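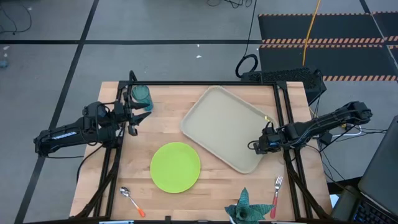

Words by Guangming Jiang

The plate came back in the nineties, went away again, and now it is in every shop window I walk past. Lime green, round, plastic, no pattern. My sister had a stack of them for picnics and I would not have given you 50p for the lot. Last month I paid more than that for a single spoon with an orange handle.

Coloured tableware is selling again, and most of it is being used indoors, at ordinary tables, by adults. I spent part of June asking people why, and asking what it is like to eat from it every day.

Ivana Ulloa runs Nakis, a kitchen shop with a narrow front and a long back room. She began stocking mixed cutlery two years ago, when a supplier called Bosman offered her the ends of several lines at a low price. There were red forks without knives to go with them, orange spoons without forks, and a box of yellow teaspoons. She put them in jars on the counter and sold them singly.

"I thought students would buy them," she says. "It was people my mother's age. They would stand there for ages choosing one spoon."

She now carries 28 handle colours across the forks, knives and spoons. Red is the best seller, then orange. White hardly moves. Customers who ask for a full matching set are shown one, and a fair number of them go home with odd pieces instead.

A place setting of this sort does not need much. A green plate, a silver spoon with an orange handle, a silver fork with a red one and a clear teal-green cup will do for most meals. The wood underneath does a good deal of the work. On a pale butcher-block top the colours stay clear of each other and nothing has to match. Put the same pieces on a patterned cloth and the table gets busy very quickly. Ulloa tells people to leave the cloth in the drawer, or to use a plain one.

The tray is the part most people forget. A large beige one with rounded, raised edges will carry supper for two from the kitchen and can then stay on the table as a place for bread, salt and whatever else is going round. I had always taken ours straight back to the worktop. Leaving it out means fewer trips, and it gives the eye somewhere plain to rest among the brighter things.

There is some disagreement about size. Derell, which makes trays and very little else, sells a big rectangular model and a smaller one at half the price. The small one fits in a cupboard. The big one has to live on its side next to the fridge, and on a small table it takes up the room of a third person. I bought the big one and have got used to setting it at an angle across the far corner, where it leaves space in front for a plate.

Plastic has its limits and it is only fair to list the ones I have met. My own plates scratched within weeks, because I cut toast on them. A steak knife is worse. Tomato sauce leaves a stain on the paler colours, and a paste of bicarbonate of soda left on for an hour gets most of it off. I don't put any of mine in the microwave. Check the underside of yours before you try it, and if there is nothing written there, leave it out.

Cups are simpler. A clear tinted one shows you at once if it needs washing, and mine have been knocked off the table more often than I would like without harm. They do cloud over time in a hot dishwasher. I wash them by hand now, last of all, while the water is still clean enough to see through.

Cutlery with coloured handles needs the most care. The weak point is where the handle meets the metal. Soaking lets water into the join, and the handle starts to turn in your fingers. Ulloa has had nine forks returned to her for this, all of the same make, and she has stopped ordering it. She suggests holding the piece at both ends in the shop and giving it a gentle twist. If it moves at all, put it back in the jar.

Prices are all over the place. A cutlery set from Dirkus for six people costs £153 and comes in a box with a lid. The forks are well balanced and the handles are a good deep red. My mixed lot, bought piece by piece from the jars at Nakis and a couple of charity shops, came to a small part of that, and guests have tended to be more interested in it. They pick their own colour before sitting down. My nephew will not eat with anything but the orange spoon, so I have gone back for another.

Finally, a plant. A low one in a small white pot will do better than cut flowers at a table like this, since flowers bring in yet more colours. Snake plants are a good choice. The leaves are patterned green and white, they stand up without support, and they can go a long time between waterings. Keep it near the edge, away from elbows, and move it to the windowsill when you need the room for a pudding.

Ulloa is expecting a delivery of plates in a darker green before the end of the summer. She has already been asked to put four aside.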